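## The snack drawer gets a tray

Hello again from Zelelcombe! Last time I promised you all something about soup, and the soup is coming, but I got sidetracked by the snack drawer and now I have opinions.

Some background. Daithí Keogh and I share a kitchen drawer that had become a pit. Crackers on top, dried things in the middle, and at the bottom a layer of bags folded over and forgotten sometime around last March. Every time I wanted a handful of something I had to dig, and every time I dug I put the bags back worse than I found them. So on Nov 25, 2019 I finally declared war on it (Daithí was at work, so there was no vote).

Soft bags are the real trouble. A box stands up by itself and a jar stays where you put it, but a crinkly bag slides and flops and ends up under everything else.
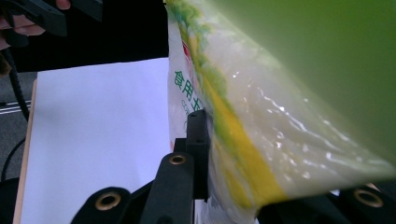
*Shiny, wrinkly and determined to slide around: the snack bag up close.*

My first idea was clothespins. Don't bother — they pop off when the drawer closes and then you're fishing for clothespins too. My second idea was one big bin, and all that did was move the pit from the drawer to the bin.

What I've landed on is the divided tray. Polyxeni Ververidis swears by them for her sewing bits and kept telling me to try one for food, and I kept not listening, mostly because hers is full of bobbins. Shallow is good, it turned out. In a deep one the bags sink and you lose them all over again. 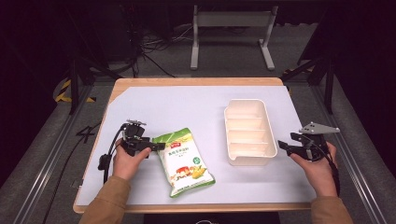

Before you buy anything, measure your drawer. I mean the inside, and the height too! I skipped the height with a lovely tray from Gulteck and it cost me a return trip and a very long line at the counter. Wash the new one and let it dry all the way before food goes near it, and give the drawer a wipe while it's out.

Then sort by how soon you'll eat things. Open bags at the front, unopened ones behind, and anything you can't remember buying goes on the counter for a hard look. I found 2 bags of the same rice crackers, both open. Mine, I'm afraid.

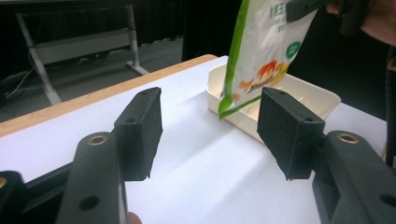

Loading is the part I fussed over most. I tried laying everything flat and gave up, as you only ever see the top one. Now I hold each bag by the top and lower it in corner first, just like the white one with the green edge, which has its bottom corner dipping into the tray. Do it that way and the picture on the front stays facing you, so you can spot the orange and yellow snacks without reading a word. Then I tuck the top over and leave it be.

Daithí has already put a banana in there. We're discussing it. Soup next time, and please keep sending me your drawer stories — I read every one of them, usually while snacking.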